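Refinishing and Maintaining a Butcher-Block Tabletop

Updated August 2022

This guide covers stripping, sanding and oiling a wooden butcher-block top that is used as a table or work surface. It applies to solid strip construction only. Veneered panels are too thin for the sanding schedule given below. Tops used for direct food preparation need a finish rated for food contact, and the curing time on the can takes priority over anything stated here.

Before you start

Clear the top completely and wipe it down with a damp cloth and a few drops of dish soap. Let it dry overnight. Then check three things: the existing finish, the flatness of the surface, and the condition of the glue lines.

To identify the finish, put a few drops of water on an area near one end. If the water beads for more than ten minutes, the surface is probably varnished or waxed. If it darkens the wood within a minute or two, the top is oiled and the oil is worn out. Rub a hidden spot with mineral spirits on a white rag. A yellowish smear means wax, which has to come off before sanding or it will load the paper.

Dishes and trays left in one position for months slow down the aging of the wood underneath. Expect a color difference when they are moved.
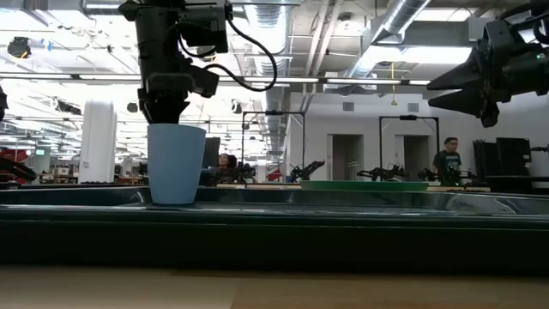
Cup and tray on a light wooden tabletop.

Most of that difference evens out after a few weeks of exposure to daylight. Do not try to sand it away. The color change in pale woods can go deeper than it looks, and chasing it with a sander leaves a dip.

Materials

Random orbit sander with a hook-and-loop pad
Sanding disks in 80, 120 and 180 grit
Cabinet scraper
Mineral spirits
Hardwax oil, satin (we use Jurnimix 242)
White non-abrasive pads
Lint-free cotton rags
Nitrile gloves
Metal can with a lid, half filled with water

Stripping

Varnish is best removed with a scraper. Hold it at a steep angle, push with both thumbs behind the center, and follow the grain. Chemical strippers work, but residue left in the seams between strips can bleed back and keep the oil from curing.

Where two sections of a top meet at a seam, scrape up to the seam from both sides. Going straight across tends to chip the higher edge.

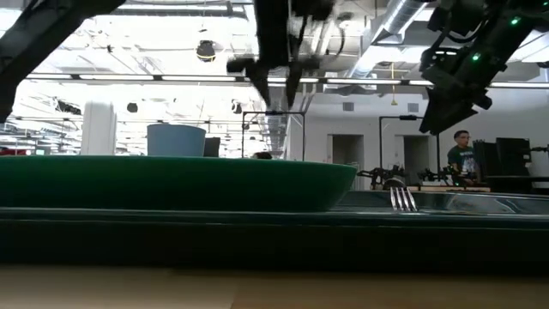

Water rings that remain after scraping can be treated with oxalic acid, mixed according to the package. Wear gloves and eye protection. Brush the solution over the entire top, wait 20 minutes, rinse twice with clean water and allow at least 24 hours of drying. Spot treatment leaves a light patch with a hard border.

Black marks are usually a reaction between iron and tannin. Oxalic acid works on these as well, but a second application may be needed.

Sanding

Start with 80 grit only if there are scratches you can catch with a fingernail. Otherwise start with 120. Keep the sander flat and moving, and overlap each pass by half the width of the pad. Strips of different hardness wear at different rates, so a soft pad will produce a washboard surface. Use the firmest pad that fits the machine.

Vacuum between grits. After 120, wipe the top with a damp rag to raise the grain, let it dry, and finish with 180. Stop there. Hardwax oil needs some texture to hold on to, and a surface taken to 800 will not absorb enough of it.

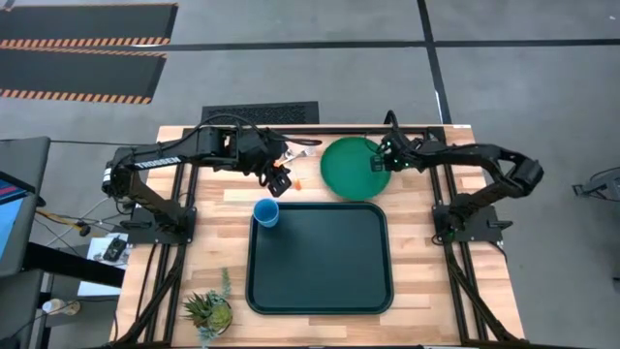
Ease the edges by hand with a folded piece of 180. Sharp corners shed finish first.

Oiling

Stir the can; do not shake it. Work at normal room temperature and keep direct sun off the top. Put down a small amount, spread it with a white pad, and rub it in along the grain until the surface looks evenly damp. Wait 15 minutes, then remove everything that has not soaked in. Oil left standing turns sticky and has to be scraped off.

Apply a second thin coat the next day. End grain takes more oil than the face and may need a third. Coat the underside as well. A top sealed on one face only will take on moisture unevenly and can cup.

Rags soaked in oil can ignite on their own. Put them in the water can immediately after use.
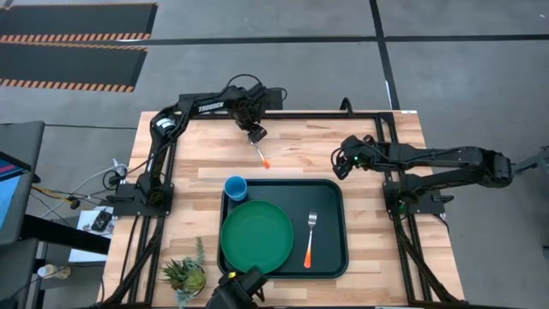 Curing and care

Light use is possible after two days. Full cure takes some 200 hours, longer in an unheated room in December. Until then, keep water off the surface and do not cover it.

For weekly cleaning, use a damp cloth and neutral soap. Avoid ammonia, vinegar and scouring powder. Reapply a single thin coat when water no longer beads, normally once a year on a table in daily use.

Check the fasteners at the same time. Screws should pass through slotted holes so the top can move across its width. If the holes are round, elongate them before the heating season.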